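How to Budget for a Laundry-Sorting Robot Without Believing the Brochure

Start with the pile, because the vendor won't. Every quote I have been handed for a sorting or folding cell assumes towels. Towels are rectangles. They come in one color, they weigh the same, and a demo unit can pick them all day while a salesman talks over it. If your shop handles what customers bring in, you are buying a different machine, and you should plan on paying a different price.

I do equipment planning for a small wash-and-fold group, and I've been through this twice. The first time we bought too early. These are the steps I used the second time.

Step 1. Write down what you process

Take one ordinary week in May or any other month without a holiday in it. Weigh the loads and sort them by type: flat goods, shirts, pants, blankets, everything else. Our Nitport shop came out at 787 loads for the period we tracked, and 197 of those were mixed household bags. The brochure had no line for mixed bags. I asked. The answer was "configurable," which I wrote in the cost column as a question mark.

Step 2. Price the whole cell

The arm is the number they lead with. Ask for all of these in writing, on one sheet:

Arm and controller
Gripper, plus spare fingers or pads
Cameras and lighting
Guarding and floor work
Software license, per year
Integration hours, with the hourly rate
Training data or "item onboarding," if it is charged separately

That last one caught us. Pluvelia wanted a fee for each new category of garment. Jirkmont folded it into the license, then capped the number of categories. Neither told us until Fathima Dewan, who keeps our books, asked what happens when a customer brings in a poncho.

Step 3. Ask what the training data looks like

Many of these systems learn from recordings of people picking up clothes with a hand-held gripper that has a camera on it. Fine by me. But ask to see the recordings, and look at what is in them. If it's all folded white towels on a clean table, you have learned something about your future. You want jeans twisted up with other clothes on top of a patterned blanket. You also want to see fast, blurry moments kept in, since your belt will not stop to pose.

Get the answer to three things: who recorded it, whether more can be recorded in your shop, and who owns it afterward. If you are paying your own staff to record, put their hours in the budget. Mizanur Kodikara on our floor gave up a good part of his mornings to it, and none of that time was in the quote.

Step 4. Run your own test before the deposit

Pack a bag yourself. Don't let the vendor see it first. Mine had denim, a striped shirt, a heavy blanket and a lot of black, because black on black is where I expected trouble. Set a count and stick to it. We asked for 500 picks, unattended, and logged every time a person had to step in.

Write down what counts as a failure beforehand. Two items lifted together is a failure. A sleeve left hanging over the edge of the bin is a failure. The vendor's engineer will call some of these "recoverable." Ask who does the recovering.

Step 5. Work the payback with your number

Take the hours the machine saves, subtract the hours someone spends standing next to it, and only then multiply by the wage. Our vendor's sheet claimed 641 hours saved a year. It had zero hours for the person standing next to it. Shahnaz Majumder redid it using our test log and the payback moved from comfortable to past the end of the warranty.

Add a line for downtime as well. Someone still has to sort by hand when the arm is waiting on a part, and you can't lay off the table.

Step 6. Decide what you would buy instead

Before signing, price the dull options against the same sheet: a better conveyor, a second sorting table, bag tags that scan properly. We ended up with the tags and a short lease on one arm for flat goods only. The lease has an exit clause at six months. Kumudini Weerasinghe negotiated that, and I would not go into a lease like this without one.

If the vendor refuses a short lease, ask why. We're still waiting for Jirkmont to reply.
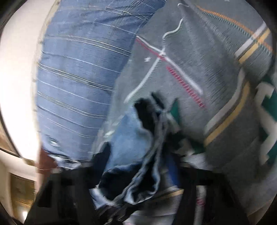 Photo: Amândio Seixas

Questions about the cost sheet can go to the planning desk in Nitport. Please include your load counts by type.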